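Questions people ask us about the Goltemitz puzzle and game swap, with answers from Ida Lindemann, who has been running the box table since the start. Please read it through before you pack your car!

## What can I bring?

Board games, card games, jigsaws, wooden brainteasers, dice, spare pawns, old score pads. We love odd stuff. A game with missing bits is welcome too, as long as you write what's missing on a slip and put it inside the lid.

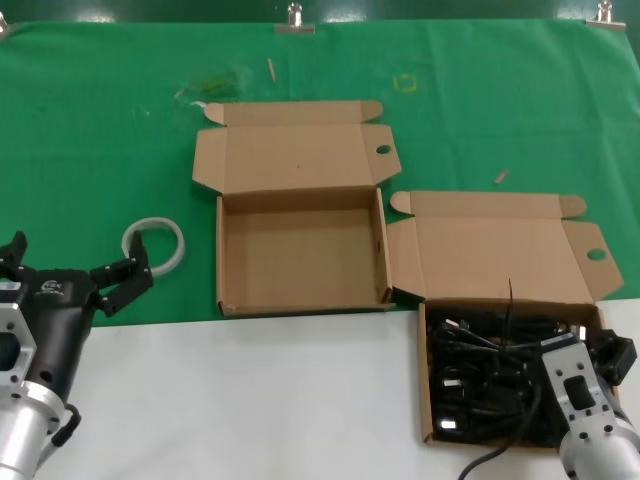
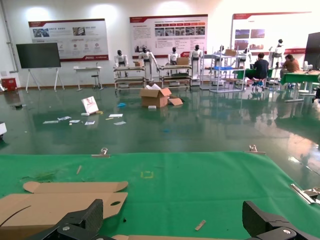

## My box is falling apart. Can I still swap it?

Yes, please do! A split corner is an easy fix. Glue a strip of thin card along the inside of the corner, press it flat with a ruler, and leave it overnight under a couple of heavy books. Please don't use clear tape on the outside. It goes yellow and takes the printing with it when someone peels it off later.

If the box is past saving, bring the game in a plain one and write the title on two sides so we can read it on a shelf.

## How does the swapping work?

You get one token for each game you hand in, and one token buys you one game. Big jigsaws (1000 pieces and up) earn two tokens, and they cost two as well. Tokens never expire. Wiebke Haberkorn once turned up with a pocketful she'd saved for years and went home with the whole Tatora series, expansions and all, and I've never seen anyone so happy carrying a laundry bag.

## Do I have to count jigsaw pieces?

No! Life is short. Tell us if you've done the puzzle lately and whether it was complete, and we'll put that on the label. "Not checked" is a perfectly fine thing to write.

## Is there somewhere to play?

There is, and it's my favorite part of the day. Bernd Fuchs looks after the play tables and will teach you almost anything if you give him roughly half an hour. Last February he had a table of complete beginners playing Stillar well past closing, and they were still arguing about the last round out by the bikes.

## Can you find me a missing piece?

Maybe! We keep a spares drawer, and you'd be surprised what's in there: pawns, hourglasses, letter tiles, a frankly silly number of plastic sheep. Send us the title of the game and a photo of a matching part next to a coin. Dafis pieces come up a lot, especially the blue ones, so ask about those even if you've given up hope.

Single jigsaw pieces are harder. Ankica Zupan cuts replacements from card and paints them by hand, and she's so good that I've lost track of hers in a finished sky. She only takes on a few each season, so get in touch early.

## Are kids welcome?

Very. There's a low shelf of games for younger players, and those swap one for one with no tokens needed. Under-tens need a grown-up with them.

## What happens to the leftovers?

Complete games go back into storage for next time. Incomplete ones get sorted for parts, and the flat cardboard goes to recycling.

## When should I drop things off?

Any time between 9 and 11 in the morning. Doors open for swapping at noon. Use the side entrance if you have a lot to carry, and ring the bell twice, the first ring is usually drowned out by dice.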